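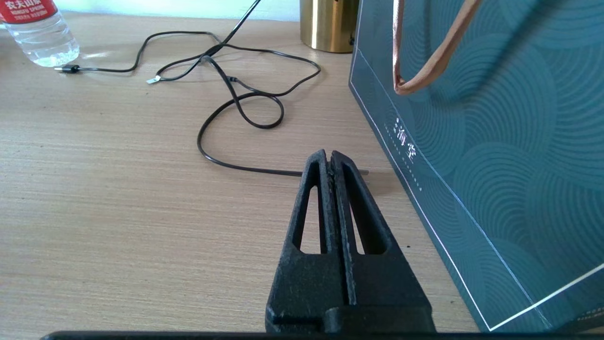

Desk, fingers closed.

2021-01-31, edit room notebook, Juhl short

Watched the full assembly twice, once with sound and once without. It runs long in the middle. The ferry section is the trouble: three conversations on deck that all end with the couple looking at the water. Two of them say the same thing. Cut the second one, kept its last line and laid it over the shot of the rail. It plays better than I expected, although her mouth is visible for a moment at the head of the shot and has to be trimmed by 7 frames.

The break-up in the kitchen still opens too abruptly. Tried starting on the kettle, then on the hallway. Hallway is better. There is a usable take where he stands with his coat half on and says nothing, marked "no good" on the sheet for a boom shadow, but the shadow is on the far wall and can be painted out. Slate 314. Flag it for the grade.

Sound. The Holwood location recordings have a hum on all the interiors. Notched it out on the kitchen scene and it took some of the body from his voice, so I backed off and put a fridge under it instead. The audience will accept a fridge. Exteriors are fine apart from wind on the left channel in the car park. Need a clean minute of room tone from the upstairs bedroom, none on the drives that I can find. Check the second Premmont drive before asking for it again.

Narration. Read the new draft against picture. The first paragraph explains what we see him do straight afterwards, so I dropped it and began on the second. The joke about the aunt lands on a cut now and gets lost. Slid it back a second and a half. The last paragraph is too pleased with itself and the ending is stronger silent, but leave it in for the next viewing so we can compare.

Music. The temp piano is making every scene feel like the final scene. Took it off everything except the ferry and the titles. Felt bare for ten minutes, then stopped noticing.

Money. Clearance on the radio song came back at 2,000 for festivals only, 3,000 with online. We have neither set aside. Write something that sits at the same tempo, the dancing is cut to it.

Export for the Fanitow deadline in March needs burnt-in subtitles and a separate text file. Subtitles are out of step from the ferry on after today's cut. Don't fix them until the middle is locked.

To do
Trim the rail shot
Paint-out test on the shadow
Room tone, upstairs bedroom
Second version without last narration
Back up project to both drives, only one done tonight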